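책상·작업대 게시판 > 중고/관리
제목: 중고 원목 느낌 책상 들였는데 하얀 가루가 안 없어집니다
글쓴이: 느린대패
2022. 10. 20.

3월부터 벼르던 책상을 드디어 들였습니다. 판매자분 말로는 Stamik 제품이고 상판이 무늬목이라는데, 스티커도 각인도 없으니 그냥 믿기로 했습니다. 14만원 줬고요. 용달비는 따로인데 그건 아내한테 말 안 했으니 여기서도 안 쓰겠습니다.

문제는 상판입니다. 마른걸레로 닦으면 깨끗해진 척하다가 저녁에 스탠드 켜면 하얀 점이 다시 보입니다. 물걸레는 무늬목이 뜬다고 해서 겁나서 못 하고 있고, 검색하면 절반은 오일을 먹이라 하고 절반은 절대 먹이지 말라고 합니다. 나뭇결이 마음에 들어서 산 거라 망치고 싶지 않습니다. 조언 부탁드립니다.

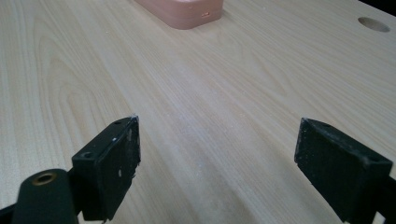
댓글 14 | 등록순

톱밥라떼
일단 오일은 멈추세요. 마감이 뭔지도 모르는데 오일부터 바르는 건 체질도 모르는데 보약부터 먹는 겁니다. 구석에 물 한 방울 떨어뜨리고 10분 기다려보세요. 방울이 그대로 있으면 도막이 있는 거고, 그럼 오일은 스며들 데가 없어서 끈적하게 겉돕니다. 제가 어떻게 아냐고요. 식탁에 노트가 붙어서 안 떨어진 적이 있습니다.

구석방목수
윗분 말 반만 맞습니다. 도막이 있어도 왁스는 됩니다. 저는 Gullulex 왁스 얇게 올려서 몇 년째 쓰는데 멀쩡합니다. 가루는 그냥 먼지 같은데 너무 심각하게 생각하시는 듯.

톱밥라떼
왁스 된다는 말은 저도 안 말렸는데요. 오일을 말렸지. 그리고 원인도 모르는데 왁스로 덮으면 먼지까지 같이 코팅됩니다. 호박 속 모기 되는 거예요.

느린대패 (글쓴이)
물방울 테스트 했습니다. 10분 지나도 그대로 동그랗게 있네요. 도막 있는 걸로 알겠습니다. 오일 두 통 이미 주문했는데 취소 버튼이 안 보입니다.

베란다공방
오일은 도마에 쓰시면 됩니다. 도마가 없으면 도마를 사시면 되고요. 이 취미가 원래 그렇게 굴러갑니다. 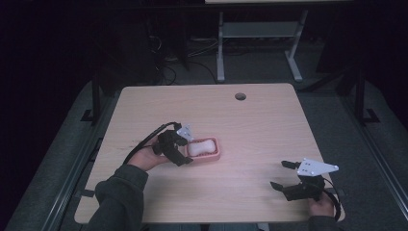 그리고 닦는 건 물걸레 무조건 금지는 아니에요. 꽉 짠 극세사로 결 따라 한 번, 바로 마른 천으로 한 번. 이 정도로는 안 뜹니다. 조심할 데는 배선 구멍 둘레랑 모서리예요. 거기는 단면이라 물 먹으면 부풀고, 한번 부풀면 다시 안 들어갑니다.

무늬만원목
세제는 뭐 쓰시나요? 저는 비누 씁니다. 진지합니다.

구석방목수
비누요? 알칼리로 마감 다 죽이시려고?

무늬만원목
북유럽에서는 바닥도 비눗물로 닦는다고 들었습니다. 아주 묽게 타서 거품만 쓰면 됩니다. 저희 집 책상 아직 살아 있고 저보다 피부가 좋습니다.

톱밥라떼
그건 비누 마감한 생목 얘기예요. 도막 있는 상판이면 굳이 비누까지 갈 필요가 없고, 덜 헹구면 오히려 허연 막이 남습니다. 글쓴님 혹시 전에 비누로 닦으셨어요? 아니면 전 주인이?

느린대패 (글쓴이)
저는 아니고요. 판매자분께 여쭤봤더니 "깨끗하게 썼어요 ^^"라고만 오네요. 웃는 표시가 마음에 걸립니다.
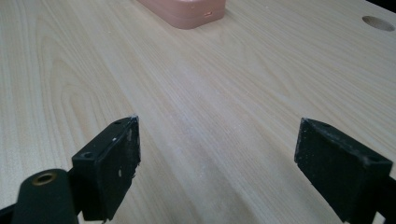 아무튼 오늘 베란다공방님 방식대로 한 구역만 해봤습니다. 창 쪽 구석을 손바닥만 하게요. 점은 많이 줄었고 뿌연 얼룩은 각도에 따라 조금 남아 있습니다. 나머지는 주말에 하려고요. 결 따라 닦으라는데 이게 대각선으로 서서 보면 결도 대각선이라 제가 책상을 닦는 건지 춤을 추는 건지 모르겠습니다.

사포는죄가없다
다들 너무 점잖으시네. 4000방으로 살살 물샌딩하면 끝나는 일을 왜 이틀씩 얘기합니까.

베란다공방
무늬목에 샌딩 권하지 마세요 제발. 두께가 종이 몇 장인데요. 도막 뚫리면 그때부터는 얼룩 고민이 아니라 상판 고민입니다.

사포는죄가없다
4000방이면 거의 쓰다듬는 수준입니다. Inderora 패드로 해보고 말씀하세요. 안 해본 사람이 제일 무서워하더라고요.

구석방목수
해본 사람입니다. 뚫렸습니다. 그 책상은 지금 화분 받침입니다. 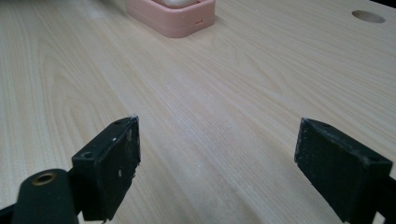
상판 가까이서

사포는죄가없다
그건 손에 힘이 들어간 거고요. 저는 제 의견 유지합니다.

느린대패 (글쓴이)
일단 샌딩은 보류하겠습니다. 화분이 없어서요. 왁스는 뿌연 거 다 잡고 나서 Gullulex로 갈지 Delić로 갈지 고민 중인데 냄새 덜 나는 쪽 아시는 분? 방에서 바로 써야 해서 환기가 창문 하나입니다.

무늬만원목
냄새는 Delić가 덜했는데 뚜껑이 안 열립니다. 저는 펜치 썼어요. 비누도 다시 한번 생각해보시고요.

관리자
본문과 댓글의 판매처 링크는 규정에 따라 지웠습니다. 오일 두 통 양도 글은 장터 게시판을 이용해주세요.

이전글: 서랍 레일 교체하다가 나사 하나 남았습니다
다음글: 스탠딩 책상 흔들림, 바닥 탓인가요
조회 3031 | 추천 109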